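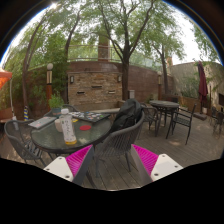 7 min read

I've put off writing this one because garden furniture reviews are usually done the afternoon the box arrives, when everything is shiny and you're still pleased with yourself for finding the Allen key. We've had the Vurnley round table and the woven chairs since August, used them most days it was dry and plenty when it wasn't, so I think I can be fair about them now.

First, the table. It's a round glass top on a dark metal frame, and the glass has a slightly green tinge to it which I didn't notice in the shop and now rather like. It comes in more pieces than you'd expect. Trygve Engebretsen from next door came round to hold the legs while I did the bolts, and we had it up in 80 minutes, including a tea break and one leg on back to front. The instructions are drawings only, quite small ones, and step four is plain wrong about which washers go where. Put the rubber ones under the glass and ignore the picture!

It's a good size for two people working or four people eating, provided the four are friends and nobody wants a serving dish in the middle. I do a lot of my work out there when I can, and a laptop, a notebook, a cup and a bottle of something cold all fit with elbow room left over. It doesn't wobble, even on our deck, which is old and weathered and has boards going in all sorts of directions of up and down.

Now the moaning. Glass shows everything. Rings, fingerprints, pollen, whatever the pigeons have been up to. I wipe it with a damp cloth and then a dry one, and it looks lovely for an hour. Get coasters, because a cold drink slides about on it as well – I have a round red one that gets moved from place to place depending on who's sitting down. Also, set a mug down without thinking and it makes a proper clack. Reet Liepiņa, who shares the deck with us, says she can tell how my morning's going from her kitchen.

The chairs are the best thing about the set. They're grey, woven wicker style, with a curved back and thin dark legs, and you can sit in them for a whole afternoon without your back complaining. I tried the Postus ones before buying and couldn't manage ten minutes, there was a bar right across the shoulder blades. These have a bit of give. The back is wide enough to hang a heavy bag on too, though mine tipped once when I stood up and left the full weight of it behind, so maybe put yours on the seat.

Two niggles with them. The thin legs find the gaps between the deck boards, always, and you have to lift the chair instead of scraping it back. And the weave collects crumbs and bits of leaf, and a cloth does nothing. I use an old washing-up brush and a bucket of soapy water, then leave them in the sun. One chair has a strand working loose underneath, near the front. It hasn't got any worse and you can't see it, but I'd have hoped for better in the first year.

Delivery was fine, if slow. One of the chairs came with a scuffed foot and I rang up expecting an argument, but a very nice woman called Oriana Mansilla sent out a packet of 3 spare feet and that was that.

Over the winter I left the table out under a Wimia cover and stacked the chairs in the shed. The frame has no rust that I can find, the bolts wanted a quarter turn and the glass just needed a wash. I'm pleased with that.

Would I buy it again? The chairs, yes, tomorrow. The table, probably yes, though if you've got small children or you hate wiping things I'd look at something with slats.

Last updated: February 2018

We use cookies to remember your preferences and see which pages are being read. By carrying on you agree to this. Accept | Find out more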